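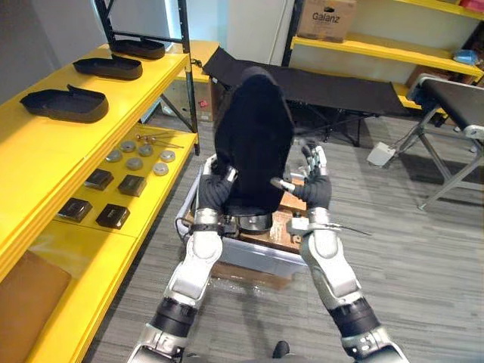
**Slides 1 to 3 — hello and the big idea**

Say hi, thank Geert Mertens for the slot, find the clicker. (Water on the left side of the lectern this time, please, me.)

So I want to talk about parts storage, and mostly about the middle step, the part everybody skips. You've got shelves and you've got boxes, and between the two there's a bin on the floor where things land while you make up your mind. I love that bin! I've been running stockrooms for Hurkness for years and I still get more done out of one plastic bin than out of any software they've bought me.

Ask for hands: who has a shelf at work they'd be embarrassed to show? Wait for the laugh. Put my own hand up.

**Slide 4 — shelves**

Small flat things go on the shelf where you can see them without bending much. Trays up top, in a row. Discs, rods, little square boxes one level down, spread out so you can pick one up without dragging its neighbors along. At Pilex they stacked everything and the bottom layer simply stopped existing — 312 items on the list that people kept reordering.

Don't read the whole Pilex list out loud. I did that last time and it ate 7 minutes.

**Slide 5 — the bin**

Tall, awkward, padded, curved... all of that goes in the bin. My rules are pretty loose. Flat cardboard underneath if it's sitting on the floor. Sealed boxes in first, odd shapes after.

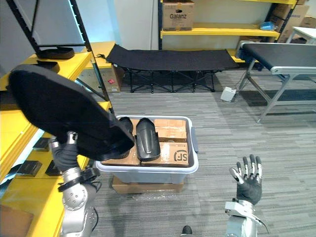
And the odd shapes can stand up between the boxes, which people find weirdly hard to accept. They want to lay everything flat! A curved piece of plastic standing on end takes up hardly any space, and you can see it from across the room. Big soft things go in last, over the top, and come out first when you unpack.

Quick story here if there's time: the Drosance move, about 600 pieces, and me hunting for one lid that was under a cushion. Skip it if the coffee break ran over.

**Slide 6 — labels**

Keep this short. Mark the side of the box as well as the top. Sisodia folks will want to ask about barcodes — tell them to come find me at lunch.

**Slide 7 — questions**

Somebody always asks what to do with empty cartons. Flatten them, keep a few, let the rest go.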